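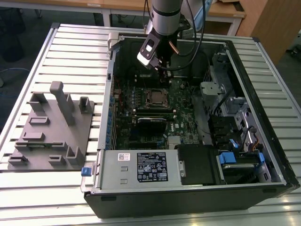 A Dell tower on its side with the panel off, power supply across the lower part of the case.

The woman who runs the repair bench at Selenetti would prefer that her name stay out of this. She has a mother who reads everything on the internet, she says, and a mother with an old desktop is a mother who calls at dinner. So she is the bench lead here, which is what it says on her mug anyway.

Selenetti occupies the back half of a former carpet showroom in Perkbridge. Offices send it their retired computers and it sends them back out to people who need one, minus the dust. In July, when the schools clear their closets, 337 towers came through the door. The rest of the year is calmer. I visited at 9 in the morning, a time she described as "before the phone gets ideas."

She starts every machine the same way: flat on its side, panel off, nothing touched. "You look first," she says. "People can't stand that part. They want a screwdriver in their hand right away. I had a trainee take out four screws before he'd found out the thing opened with a latch."

She is fond of latches. She is fond of big office towers generally, the way some people are fond of old pickup trucks, and she will tell you why whether or not you asked. "Look at the blue. Blue tab, blue handle, blue latch on the power supply. Somebody sat in a meeting and decided that if it's blue, you're allowed to touch it. That's the nicest thing a company ever did for me."

I ask whether that is really the nicest thing.

"I've had a narrow career," she says.

The blue runs down the row of expansion slot covers and turns up again by the drives, where one handle is bigger than the rest. The hard drive is where the day's work begins. It comes out before anything is tested, gets a tag, and goes in a locked cabinet until it has been wiped. She won't be hurried on this. A real estate office once asked for a tower back because it had the only copy of the holiday party photos. "I said, you gave me a computer with your party on it and your tax returns on it, and you're worried about the party."

Did they get the photos?

"They got the photos. I didn't look. I looked at one."

After the drives comes the power supply, a long metal box that sits across the lower part of the case with its certification label facing up. She reads those labels the way other people read cereal boxes, without wanting to and all the way to the end. The rule at Selenetti is that no one opens a power supply. It gets tested as it is, and if it fails it goes in the bin for Tavach, the recycler across the river, which pays by weight and argues by weight too.

"I could fix some of them," she says. "I could also go to the hospital. We have a bin."

The processor mostly gets left alone. It sits under its square of silver metal, clamped in by a bracket, and in her experience it is the last thing to go wrong and the first thing to get blamed. She makes an exception for old thermal paste, which she cleans off with alcohol and a coffee filter. Paper towels leave lint. She has views about cotton swabs that I have agreed not to print.

Her real complaint is with cables. Drive bays are where they gather, and in her telling they are never in the place the last person swore they put them. She takes a picture with her phone before unplugging any, a habit she picked up at Poirier, the office supply store where she used to work the returns counter. "Everybody who brought something back had lost a cable and remembered having it. I learned a lot about memory there."

A finished tower goes out for 62 dollars, or 99 with a monitor, a keyboard and a mouse that she describes as "a mouse." Most buyers want to know how fast it is. She tells them it is fast enough to pay the gas bill and too slow to enjoy it. She has not been asked to write the brochure.

I wanted to know what she'd say to someone with a dead computer in the basement and a free afternoon. She thought about this longer than about anything else I asked.

"Unplug it. Wait a minute, then hold the power button down. Lay it on a table you don't care about. Take the panel off and have a good look, and get the dust out with one of those air cans, but hold the fans still or they'll spin like crazy. Push the memory sticks back in properly. Half the time that's all it was."

And the other half?

"Then it's a table with a computer on it," she says, and goes to answer the phone, which was her mother.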